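Why does a cold make your nose run?

You wake up on Monday morning and something is wrong. Your throat is scratchy, your head feels stuffed with wool and your nose is dripping like an old tap. You've got a cold! But what is going on in there, and where is all that snot coming from?

Let's start with the troublemaker. A cold is caused by a virus, and viruses are tiny. Really tiny! You could line up thousands of them across the full stop at the end of this sentence and still have room left over. You can't see them with your eyes, and you can't even see most of them with the microscope at school. Scientists need a special one called an electron microscope.

A virus can't eat, grow or have babies by itself. It needs to get inside a living cell first. Your body is built out of cells, trillions of them, and the ones lining your nose are just what a cold virus is after. The outside of a virus has special shapes on it, and those shapes fit onto the outside of your cells a bit like a key in a lock. Once it's in, the virus turns the cell into a copying machine. Soon there are lots of new viruses, and off they go looking for more cells.

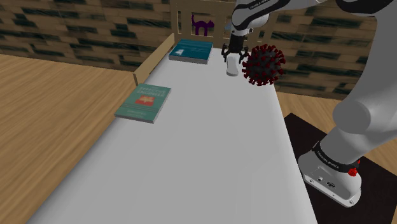

Your body notices pretty quickly, though. The cells in trouble send out chemical messages, which are a kind of alarm bell, and your immune system comes running. The tiny blood vessels in your nose get wider so that more blood can bring white blood cells to help. All that swelling takes up space, so your nose feels blocked (even when you blow and blow and nothing comes out!).

Then comes the snot. The proper name for it is mucus, and you make it every single day, even when you're perfectly well. Most of the time you swallow it without noticing. Gross, but true! Mucus is mostly water with some sticky stuff mixed in, and it traps dust, pollen and germs before they can get down to your lungs. When you have a cold, your nose makes loads extra to help wash the viruses away.

Have you ever looked in your tissue and seen green? Lots of people think that's the colour of the germs, but it's your own white blood cells. Some of them carry a greenish substance that helps them fight, and when plenty of them end up in your mucus, it turns green too. Pretty amazing for something you throw in the bin.

Sneezing is part of the team as well. When the inside of your nose gets tickled, a message zips to your brain and your brain tells your chest, throat and face muscles to go all at once. Achoo! Out come the droplets, and some of them can have viruses in them, so sneeze into your elbow or a tissue and wash your hands with soap afterwards. Sing a whole song while you scrub if you like. My favourite is the one about the kookaburra.

Most colds go away by themselves in a week or so. Have a rest, drink plenty of water and tell a grown-up if you're feeling worse.

Comments

Samina Durrani
I read this with my Year 3 class and they yelled "GROSS" at the mucus bit and then wanted it again. Could you do one on hiccups next?

Jawad Dhanial
My daughter wants to know if dogs get colds from people.

snotfan40
i had green snot in march and now i know why!!! i told my mum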